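Ticket: Humming in the kitchen circuit, radio drops out when fridge cuts in
Opened by: Flynn Nepia
Product: Clikside tabletop radio, mains powered
Location: Catterall
Status: Resolved
Category: Reception and interference

Flynn Nepia wrote:

Hi team, first up, I love this radio! It has lived on my kitchen bench since June and it sounds miles better than the old one. But there's a hum. It comes and goes, and when it comes it wipes out the community station from Nungate completely. FM stations are fine. It's only AM, and it's worst at the low end of the dial.

What I've tried so far:

- Turned the radio a quarter turn at a time. Helps a bit, then the hum wins.
- Different power point, same wall. No change.
- Factory reset (held the tuning knob until the display blinked). No change, and I lost my presets, so don't bother with that one.
- Carried it out to the back step on an extension lead. Clean as a whistle out there!

So the radio itself seems fine and something in the kitchen is upsetting it. The hum is strongest on the side with the floor-level cupboards.
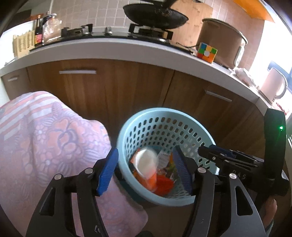
Attachment 1: cupboards, with the blue basket on the floor in front

Boris Trnka (Support) wrote:

Hi Flynn, what a great write-up, thank you. The back step test is a ripper because it tells us so much in one go. You're right, I'd leave the radio alone for now and go hunting in the house.

AM picks up electrical noise very easily, and a hum is nearly always something plugged in. Could you try this in order?

1. Run the radio on batteries (the hatch is underneath) and tune to the Nungate station.
2. Go to the switchboard and turn off every circuit except the lights. Listen.
3. Turn the circuits back on one by one until the noise returns.
4. Leave that circuit on and unplug things along it, one at a time.

Give each step 60 seconds, as some power supplies only make a racket in bursts. Please save anything on a computer before you start flicking switches!

Flynn Nepia wrote:

This was the most fun I've had with a switchboard. Results:

Batteries in, everything on: hum still there, same strength.
All power circuits off: silence, then the station came up beautifully. I could hear the presenter turning pages.
Circuit 2 back on: hum. That one covers the kitchen and the laundry.

Then I went along unplugging. Kettle, no. Toaster, no. Fridge, a click when it cuts in but no hum, so my ticket title is wrong, sorry. Microwave, no. I ran out of things to unplug and the hum was still going. Is there such a thing as a noisy wall?

Boris Trnka (Support) wrote:

Ha, not usually! When everything is unplugged and it's still humming, there's something on that circuit you've stopped noticing. Usual suspects are under-cupboard lighting, a rangehood, a doorbell transformer or a phone charger behind a cabinet.

Use the radio as your detector. Keep it on batteries, tune to an empty spot at the low end of the dial and walk it slowly past the cupboards at bench height, then again down low. The noise will climb as you get closer. It works surprisingly well and I still get a kick out of it every time.

Flynn Nepia wrote:

FOUND IT. Walked along the cupboards with the radio held out in front of me and it went absolutely feral near the big doors. Right at the back, behind the baking trays, is a plug-in transformer for the old strip lights the previous owners put in. The lights haven't worked the whole time I've lived here, but the transformer was warm and buzzing away.

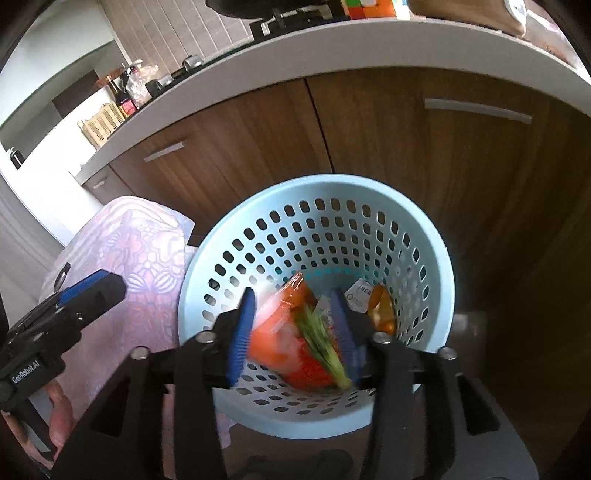 Attachment 2: brown cupboard doors, basket in front

Pulled the plug and the hum went. Plugged it in again to be sure and it came straight back. Out for good now.

Boris Trnka (Support) wrote:

Brilliant work! Please don't put that transformer back into service, warm and buzzing with nothing lit is a good reason to bin it (e-waste, not the kerbside bin). If you want new strip lights, ask the sparky for a driver with proper interference suppression.

For your presets, the steps are on page 2 of the quick guide. Tune in, then hold the preset button until it beeps.

Flynn Nepia wrote:

Presets are back, and I'm getting a station from Wistdale after dark that I never knew existed. They play brass bands! Happy for you to close this.

Ticket closed by Boris Trnka
Cause: external interference, lighting transformer
Radio fault: none found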